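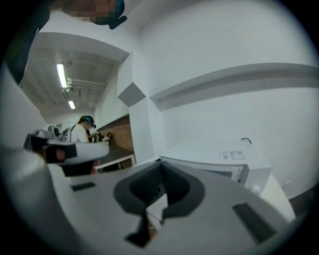
Week 8 notes: showing the robot what you want with your own hands

Last time we got as far as the three ways of teaching a task by demonstration, and then we ran out of clock on the third one, so let me pick up there. Quick reminder of the first two. You can grab the arm and push it through the motion yourself (kinesthetic teaching), or you can sit at a controller and drive the arm from a distance (teleoperation). The third way is the one you'll be doing in the lab: no arm at all. You hold the gripper, do the job with it, and the recording becomes the training data.

Why I like hand-held grippers

I've spent a lot of hours on all three and I'll admit I'm biased. With teleop, my first hour on any new setup is miserable. I'm thinking about the joystick and the lag and where the elbow is, and I'm hardly thinking about the task. With a gripper in my hand I can feel when something catches, and I correct for it before I've even noticed. Those little corrections are gold! They're exactly the part that people leave out when they try to write the motion down as rules.

The price is that you can do things the robot can't. Your wrist bends in ways the arm won't follow. You can walk around the desk, and a bolted-down arm is stuck where it is. Vega Iglesias, who built most of our Montoya arm setup, keeps a folder of beautiful demos that no arm could ever play back, and a good half of the early ones are mine.

Where is the gripper? The tracking problem

A demo is useless if we don't know how the gripper moved through space. We need its position and its orientation at every time step, plus how open the jaws are. Square black-and-white markers help here. A camera that sees all four corners of a marker, and knows how big the marker is, can work out where it sits and how it's turned. Put one on a tool and you can follow the tool.

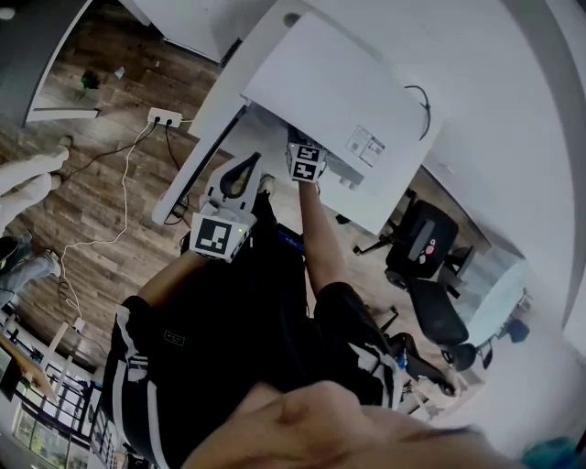
Working at the desk with the gripper in one hand. Note the marker cube on the gripper body.

Why a cube and not one flat tag? Think about what your hand does in a normal task. It rolls, it tips, it reaches over things. A flat tag seen edge-on gives you nothing, and seen nearly edge-on it gives you something worse, a pose that jumps around. With tags on several faces you have a much better chance of catching one at a decent angle.

You can still lose it, of course. Your own forearm and shoulders are the usual culprits when the camera is overhead, so lean back a bit if you can do it without getting weird about it. Short gaps we fill in from the frames on either side. Long gaps, throw the demo out.

How to give a good demo

Most of this I learned by doing it badly, so take it as advice from a repeat offender.

Go slower than feels natural, but keep moving. If you freeze halfway to think, the policy may learn to freeze there too - and it doesn't know why you stopped, so it may never start again.

Pick a start pose and then vary it on purpose. Shift the object a little, turn it, come in from the other side.

Leave your mistakes in if you recovered from them. A fumble followed by a good regrasp is useful. A fumble followed by swearing and a restart goes in the reject pile.

Watch your other hand. If it steadies the object, it's part of the task, and we have to decide whether the robot gets a second arm or you do without.

For the lab

You'll work in pairs and trade places after every 10 demos. Name your folder Gundilano or Prunon depending on which task you've been given, and write down every reject with a few words on why. The Zodgate viewer will play your tracks back over the video, so please look at the first couple before you record the rest. I once recorded 700 demos with the jaw width channel switched off. I still think about it.

Reading for next time is the chapter on behavior cloning, up to the part on compounding error. Bring one of your rejects and we'll go through it together.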